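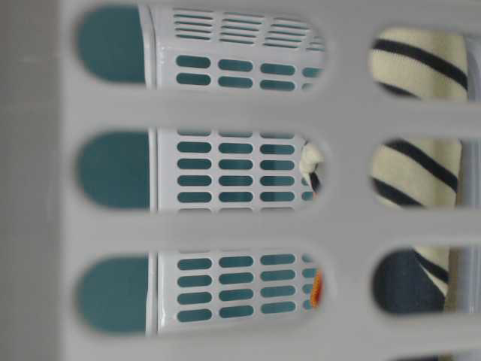

Baskets, Bins and Crates: Your Questions

We get a lot of letters and emails at Viltley about laundry baskets, which surprised us a little when we opened, as we had thought everyone would want to talk about shelving. But a basket is something you handle nearly every day of your life, and people have opinions about them! We've gathered the questions that come up most and answered them as fully as we can. If yours isn't among them, there's a note at the bottom about how to reach us.

Last updated 4 Feb 2024

Why do plastic laundry baskets have holes in them?

Mostly for air. Clothes that have been worn hold a bit of moisture, and towels hold a lot more than a bit, and if they sit in a closed tub for several days you'll know about it when you lift the lid. Openings in the sides let that moisture drift off. They also make the basket lighter to carry and give your fingers somewhere to go when the handles are out of reach, and they let you see whether there's a sock left in the bottom before you put the thing away.

Are big openings better than small ones?

It depends on what you put in. A basket with a few long, rounded openings is airy and very easy to wipe down, and it's what we suggest for sheets, jeans, sweatshirts and bath towels. Smaller slots in a tight grid are kinder to little things. Baby socks, washcloths and thin straps have a way of working themselves out through a wide opening on the stairs, and then you find them on the third step a week later. If you have the room, keep one of each.

Can I nest my baskets when I'm not using them?

Yes, please do, so long as the sides slope inward toward the base. Straight-sided baskets won't nest, they'll only stack, and a tall stack of empties is a wobbly thing to have behind a door. When you nest two of the same style, slip a folded dish towel between them before you push down. Plastic baskets can grip each other something fierce, and the towel gives you something to pull on.

Mine are already stuck together. What now?

Don't yank on the handles. Set the pair on the floor, run warm water over the outside of the lower basket for a minute or two, and then twist gently while someone else holds the bottom one still. A drop of dish soap down the gap helps. If you're on your own, hold the lower basket between your feet and rock the upper one from side to side. It does come, with patience.

Can I put a smaller container inside a bigger basket?

We love this one, and it's how several of us at the shop do our own laundry rooms. A small white perforated bin standing inside a roomy gray basket makes a tidy spot for delicates or cleaning cloths, and when laundry day comes you lift it straight out. Choose an inner container with holes of its own or you'll lose the airflow you bought the basket for. Leave a finger's width of space on each side, too, or you'll be back to the question before this one.

How do I clean a basket with lots of little slots?

The easy way is in the bathtub. Put in enough lukewarm water to cover the base, add a squirt of dish soap, and lay the basket on its side for ten minutes, then turn it. An old toothbrush gets into the slots, and a bottle brush is even better if you have one. Rinse with the shower head and stand the basket upside down on a towel. Lint is a different matter. Wait until everything is completely dry and go over it with the brush attachment on the vacuum, or it'll just smear.

What about scuffs on a matte finish?

Matte plastic hides fingerprints nicely but it does hold on to scuffs, especially dark ones from shoes and door frames. Baking soda mixed with a little water into a paste, rubbed on with a soft cloth, takes most of them off. Try a spot on the bottom first. Please stay away from scouring pads, which leave shiny patches, and those you will never get rid of.

How much weight will a basket hold?

Look at the label or the molded mark on the base, and believe it. A load of wet towels is heavier than people expect, and handles usually fail long before the sides do. If you see a pale line forming where the handle meets the wall, that plastic is tired, and it's time to give the basket an easier job holding gift wrap or beach toys.

Which baskets do you carry?

We stock two ranges all year. The Sullico is our everyday basket, with long rounded openings and a solid lip, and it measures 58 centimeters from end to end. The Dirnley is the smaller grid-sided bin, and it drops into the Sullico with room to spare. The Yeoh hamper, the tall one with the lid, comes in each September when the college students are setting up their rooms, and it usually goes quickly. If you'd like one put aside, let us know over the summer.

Do the colors match from one year to the next?

Nearly, but we won't promise it. Gray in particular wanders a little warmer or cooler between batches, and teal can too. If you want a perfectly matched set, buy it all at once. We once helped a customer go through almost 334 bins looking for an exact match to one she'd had for years, and she went home with a white one and was perfectly happy.

Where can I keep a basket in a small apartment?

On top of the washer is the natural place, provided you take it down before the spin cycle. A wide shelf in the closet works well, or a sturdy hook if the basket has a handle cut into the short side. Under the bed is fine for clean linens. We wouldn't keep damp things there, as there's so little air moving around.

Can I return a basket I've already used?

Unused baskets can come back whenever you like with the receipt. For a used one, we'll exchange it if a handle or a base has cracked in normal use. Give it a quick rinse first and bring it to the counter, or write to Viltley, Box 777, and tell us which range it is and where the crack is. The same address is good for any question we haven't covered, and we do read every letter, even the long ones.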